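New free allergy clinic for hikers and gardeners opens in Grellitz

27 Apr 2024

If you spend your summers outdoors and your springs sneezing, there is some very good news. The Assefa Center in Grellitz has opened a walk-in clinic for people who react badly to plants, pollen and insect stings, and the first visit is free!

The clinic is on the ground floor, next to the old pharmacy counter, and it has four exam rooms and a small waiting area with its own entrance on the parking lot side. It had been on the center's wish list for years. Planning finally started in December, and the doors opened a good deal sooner than anyone on the staff had dared to hope.

What makes it so useful is how simple it is. You walk in, fill out one page about what bothers you and when, and a nurse goes over it with you. If a skin test makes sense, it can often be done the same day. Small drops are placed on the forearm, the skin is lightly pricked, and you wait 15 minutes to see which spots turn red and itchy. (Try not to scratch. It is harder than it sounds.)

One thing to know before you go: many allergy pills will hide a reaction, so skin testing usually has to wait until they are out of your system. Don't stop any medicine on your own, though – call the front desk first and they will talk you through it. People with asthma should mention it when they call.

The response has been wonderful. A total of 315 people signed up for the clinic's mailing list before opening day, many of them from Hatar and the farms along the Trotance road, where the ragweed gets tall and the drive to a specialist used to eat up most of a day. Hay fever is the most common complaint so far, followed by rashes from poison ivy and big, hot swellings after wasp stings.

Staff are also giving short talks on how to tell a normal reaction from a dangerous one. A sore, puffy patch around a sting is unpleasant but usually settles down with a cold pack. Trouble breathing, swelling of the lips or throat, or feeling faint after a sting is an emergency, and you should call 911 right away. If you have been prescribed an epinephrine injector, use it and then make the call. The talks run for half an hour, with plenty of time for questions, and kids are welcome.

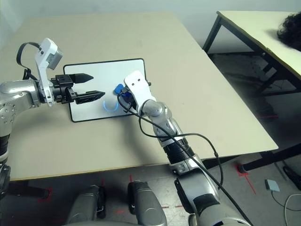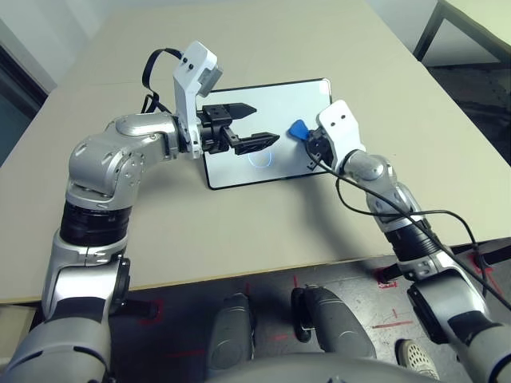 The clinic is open on weekdays from 9 in the morning, and no referral is needed. Bring a list of the medicines you take and, if you can, a few notes on when your symptoms show up – after mowing, say, or only on windy days. Photos of a rash on your phone are a big help too, especially if it tends to fade before anyone can look at it.

Follow-up visits are billed on a sliding scale, and the front desk can tell you what yours would cost before you book. A second nurse joins the team before ragweed season, and evening hours will be added then if demand stays this strong. Sign-up sheets for the next talks are at the main entrance and at the Hatar library.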